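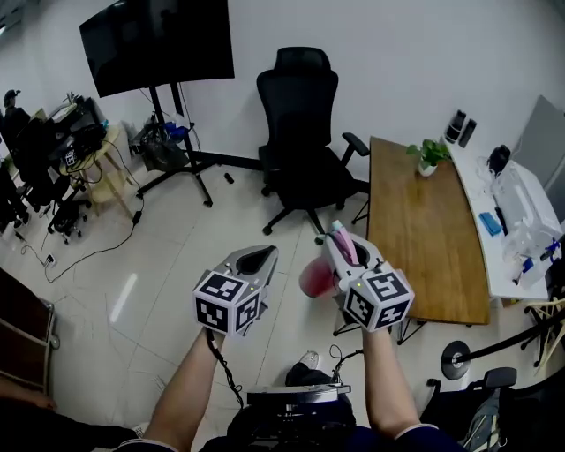 The Mesh Office Chair

04/03/2026
By Hilde Desmet

Filed under: Household & Office A to Z / Seating

A mesh office chair is a desk chair whose back (and sometimes the seat too) is made from a stretched, see-through fabric instead of foam and upholstery. I've been writing these furniture entries for a while now and this is the one I've looked forward to most, because I'm sitting in one as I type and I have opinions!

The usual build

Most of them share the same skeleton. You get a base with five legs and a caster at the end of each, a gas cylinder standing up from the middle, a metal plate with the tilt parts bolted to it, and then the seat and back. Five legs became the normal number for a good reason: a four-legged swivel base tips more easily when you lean out over the gap between two legs, which I have tested on an old one in my uncle's garage and do not recommend.

The back is a plastic or metal rim with the mesh pulled tight across it, a bit like a drum. Tall-backed models come up past the shoulders and often carry a headrest on top. Some headrests slide up and down, some also tilt, and the cheap ones do neither and poke you in the neck. Armrests can be fixed loops, flip-up, or the adjustable kind with a button under the pad.

Black is the color you'll see most often by a mile. It hides ink and coffee, and it goes with the other black things that gather in a workroom, like a monitor on a rolling stand or a pair of little desk speakers. Gray is the runner-up. I once had a lime green one and I miss it.

Casters and floors

This part gets skipped in a lot of articles, so I'm giving it some room. Chair casters come in two main sorts, hard and soft. Hard nylon wheels are meant for carpet. Soft-tread wheels (rubber or polyurethane on the outside) are meant for tile, wood and other hard floors. Put hard wheels on glossy tile and the chair skates off the second you stand up, plus you hear every grout line. Ilse Jansen, who edits these pages, swapped hers for soft ones and says her downstairs neighbors have started saying hello again.

Swapping is easy. Flip the chair over, pull each caster straight out of its socket, and push the new one in until it clicks. It took me 7 minutes, and most of that was finding the last wheel under the sofa. Measure the stem first, though, as sizes do vary.

Hair wraps around the axles no matter what you buy. Small scissors and patience!

Mesh or foam?

Mesh lets air through, so your back stays cooler in summer. It also dries fast after a wipe. On the other side, a mesh seat can sag over the years, and the front edge of the rim may press on the backs of your legs. That's why so many makers put mesh on the back and foam on the seat, and it's the mix I'd pick. My own is a Treda with exactly that arrangement, bought secondhand last September, and the only trouble I've had is a squeak in the tilt plate (one drop of oil, gone).

Tables and stools nearby

Armrests are the thing to check if your table has a thick top or a curved edge. Arms that won't slide under leave you perched too far forward, and on a curve you may fit in one spot and bump in the next. A plain wooden stool is a nice companion for short jobs, by the way, and it doesn't roll anywhere.

Related entries

Task Chairs
Casters and Glides
Wooden Stools
Curved Tables
Rolling Monitor Stands
Small Potted Plants for Desks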